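I've had the kettle on twice this morning and still haven't finished the spreadsheet, so I'm going to write about it instead (which Inès says is exactly how I ended up with last year's budget going in late). We have money for one more arm, or for all the dull things that keep the first one going, and I keep changing my mind!

The quote from Zinmont looks lovely until you reach the second page, where you find spare fingers, a service visit and delivery each on their own line.

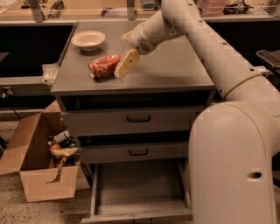 So I've started a list of the small stuff, because that's where we came unstuck before. Finger pads are 44 pounds a set and we get through them quicker than I'd like. A drawer unit from Flatwood is cheap enough, but the runners wear when they're opened and shut all day, and Mbali wants a second one put by. Then there are bowls, cans and boxes of odds and ends, which cost next to nothing and somehow never make it into anybody's plan. I've put down 2000 for the year to cover the lot, and Lahcen thinks I'm being stingy.
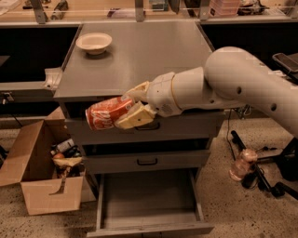 Should you buy the spares at the same time as the arm?
I would, if the supplier will put them on the same order, as you only pay the carriage once and you aren't left waiting when a pad goes.

Radwa has found a refurbished one through Moura with 7 months of cover left on it, and I'm ringing them after lunch to ask what the cover includes. If it leaves out the wrist joint I think I'll go back to Zinmont and haggle.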